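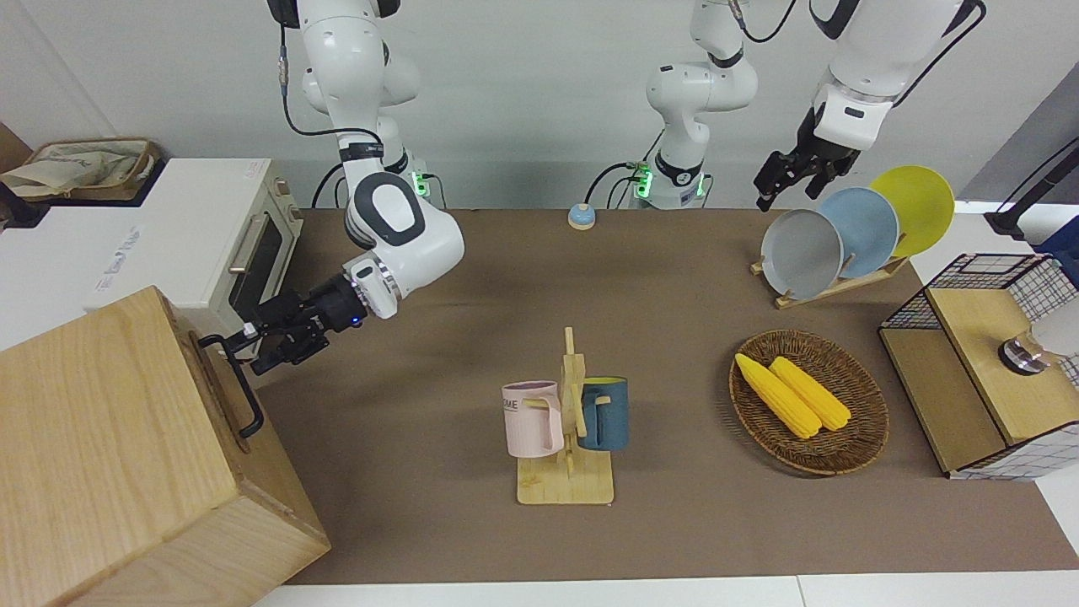 Planning next year's equipment: what we ask for and why

In April the lab must hand in its equipment plan, and several members asked me to write down how the list is made before it is closed. I have kept the papers for the kitchen bench since we moved into the Tagle building, so I will try to explain it in order. Please correct me if I have remembered something wrongly.

We have two benches in service. The kitchen bench is the one most of you know, with the two white arms on the back edge of the table and the household things between them. The sorting bench next door has a single arm and will stay as it is for another year, so I leave it out.

The arms themselves are not on the list. We bought them together, they are still under the service contract with Vokamum, and the contract covers joints, cables and the yearly check. What it does not cover is everything that the arms touch, and in the last plan we wrote one line for this, "bench items", with no amount behind it. By the summer we were buying from the coffee money. This year bench items have their own page.

The proposed amounts, in euros, are as follows.

Grippers, one spare with finger set: 2,000
Furniture with drawers and handles, including slide rails: 810
Crockery, racks, baskets and other small things: 510

The spare gripper is the item which will be discussed most, so I say a few words on it. At present both arms carry the same kind of black gripper, and if one of them fails the whole bench stops, as our tasks are written for two hands. Stuvuvau quoted us 13 weeks for delivery of a new one. A repair may be faster, but they would not put this in writing. I asked Dustico for a second offer on the same part and their price was lower, but the finger set was not included and had to be ordered on another form. When I added the two, the difference was small enough that I prefer the supplier we know. Both offers are in the shared folder under "bench, quotes".

Drawer work takes most of the hours now. The gripper must close on a curved metal handle and pull along the line of the rail, and if the pull is a little to the side, the force goes into the handle screws and into the wrist. We have already changed screws two times on the wooden cabinet. I would like to buy a second cabinet of the same model while it is still sold, and keep it closed in the store room. If the model disappears from the shop, we have to measure everything again and the old results can not be compared with the new ones. For the same reason I ask that people do not bring a nicer cabinet from home!

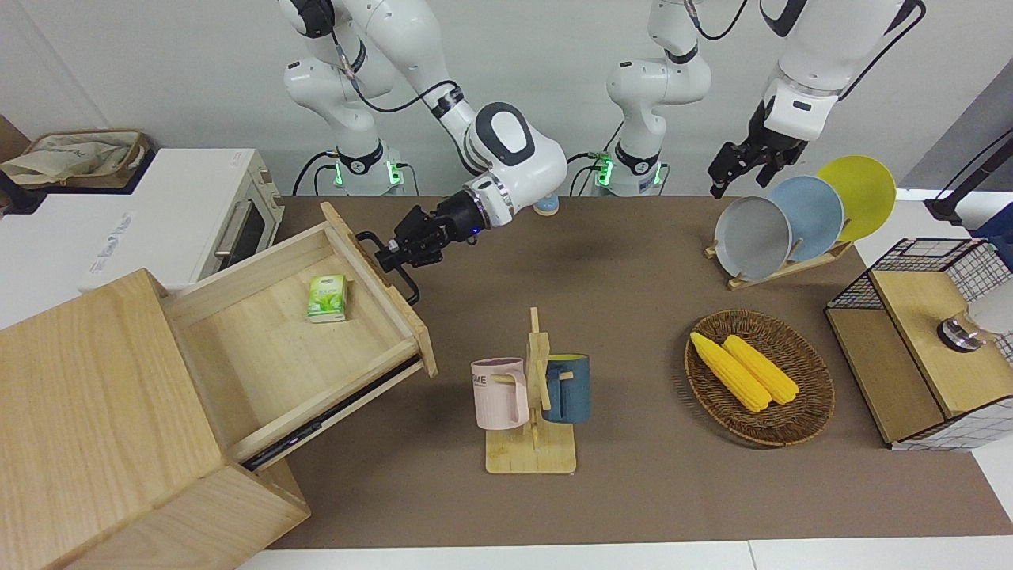

Small things, and why they cost so much

Some of you found 510 too high for cups and plates. I understand this -- a mug is cheap. But a mug which is used for tests must be bought in several pieces from the same batch, and the same is true for the plates in the rack. The artificial way would be to use plastic shapes, and we decided together that we do not want this, because our partners ask about real kitchens.

Milagros Villanueva has proposed that we fix the set for one full year: one mug tree, the plates in three colours, the corn and its wicker tray, and the drawer cabinet. New objects would then come only in January. I support this. It makes the shopping list shorter and we can order once, with one delivery cost. Against it, the students who start in autumn may need other objects for their own work, so I have left a small part of the amount free for them.

What I did not include

A third arm was suggested at the last meeting. The table has no good place for its base, and the power line in the room would need work by the building owner, who has not answered our letter. I also left out a new table. The brown surface is good for contrast with the light wood, and the white border does not disturb us so far.

How to comment

Please read the page in the shared folder and write your remarks directly beside the line they belong to, with the price if you propose another item. Remarks sent to me by telephone I will surely forget. The page stays open until Sunday evening, and after that I send it to the department office with the two offers attached. If the total is cut, I will ask to keep the gripper first and the cabinet second, unless somebody writes a good argument for a different order.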